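4.2 Do home cooks follow the recipe they rate?

Recipe sites ask their users to score a dish, and the score is then read as a verdict on the recipe. We doubt that it is one. A reader who swaps the bacon for turkey, halves the cheese and bakes the whole thing in a muffin tin has cooked something, but it is hard to say whose recipe the five stars belong to. Earlier work on ratings mostly leaves this question alone. It treats the written recipe as the dish and the comment section as noise.

We took the opposite starting point and read the comments first. The sample consists of 153 reviews of egg and potato casseroles posted on Jedton, a recipe-sharing site where any member can submit a dish and any other member can rate it. We kept a review only if the writer claimed to have cooked the dish. Reviews of the "can't wait to try this" kind were thrown out, although the site counts their stars like any others, a practice we find difficult to defend.

Each review was coded for changes to ingredients, amounts, cooking time and pan size. Two coders worked separately and then settled their differences in discussion. We are aware that settling differences in discussion often means that the more stubborn coder wins. For that reason we kept the first-round codes and ran every comparison on both sets.

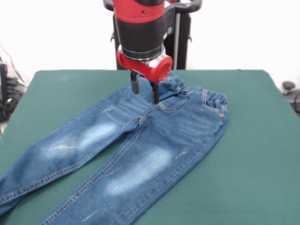
Changes to ingredients were the easiest to code and probably the least reliable. People remember that they used leeks in place of onions. They are much less likely to mention that they poured in the cream without measuring it, and a missing cup of cream matters more to a casserole than the choice between leeks and onions. Anything we say about amounts should be read with this in mind. The absence of a reported change is not evidence that the cook reached for a measuring cup.

Cooking time was worse. Many reviewers wrote that the dish "took longer than it says," which could point to a bad recipe, a cold oven, a deeper pan or a dish that went in straight from the refrigerator. The Skodville kitchen survey, which we used as a comparison, asked people directly about their oven and pan. Even there, the answers were thin. Respondents were given 20 minutes for the full form and the oven questions came last.

To get past self-report, we ran a small cooking session in which 8 participants made the same potato and bacon casserole from the same printed page. They had been told they could cook as they would at home. We make no strong claims from a group of this size, and we would be wary of anyone who did. What the session gave us was a sense of which departures people fail to notice in themselves. Rounding up the cheese was one. Skipping the rest before slicing was another, and it never appears in the Jedton reviews at all.

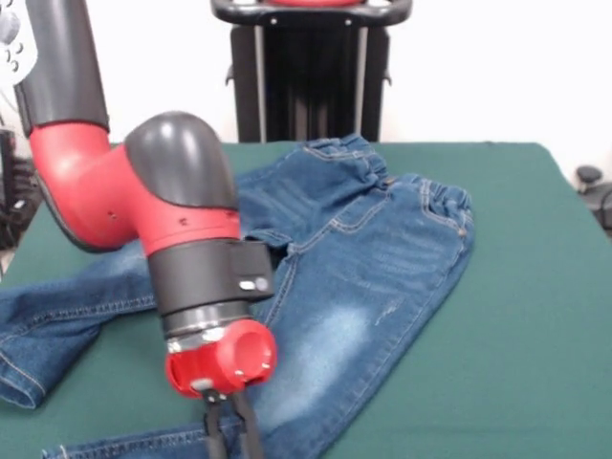
Figure 2. Robot arm above a pair of blue jeans on a green-covered table.

It would be tempting to correct the ratings for reported changes and publish a cleaner score. The Akanda index does something like this, marking down any review that mentions a substitution. We see two problems. The first is that it punishes the honest reviewer and rewards the one who says nothing. The second is that some substitutions are forced — a reader with no buttermilk in the house is going to use milk and lemon juice — and they tell us little about how closely that reader followed the rest of the page.

A more modest use of the data is to treat the star rating as a measure of satisfaction with a meal, and to stop there. On that reading, a high score for a bacon casserole says that people enjoyed a bacon casserole. Whether the submitted recipe had much to do with it remains open, and the Jedton reviews alone can't close it. The Prestorach recipe cards, discussed in the next section, come with handwritten amounts in the margins and offer a somewhat better test.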